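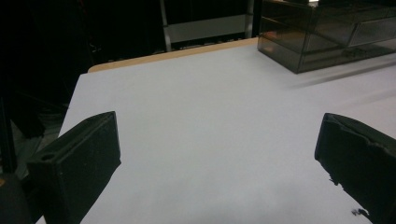
Chapter 2
Small Storage at the Worktable

Storage of small articles is commonly treated as a matter of furniture. In this chapter it is treated as a matter of use. A drawer organiser placed on a table serves its purpose when the person seated there can reach it without rising, and when enough of the surface remains free for the work itself.

The chapter draws on a household study carried out at Nygård by Edvin Sundqvist, in which 147 worktables were visited each May. Householders were asked to keep their usual arrangements and to record every article taken out and put back. One home held up to 327 small articles within arm's reach of a single chair.

Students will learn to:

Sort small articles by how often they are used
Choose between clear, tinted and solid drawers
Place an organiser so that the working area is kept free
Prepare a simple storage plan for a shared table

Clear and tinted plastic units receive particular attention in the second section. Their contents may be checked without opening each drawer, although a darker tint makes small or pale articles harder to tell apart. Labels are therefore discussed together with materials.

Key terms: working area, reach, daily articles, reserve articles, return rate.

Before reading further, students should clear one table at home and list what was removed from it. The list will be needed for the first exercise.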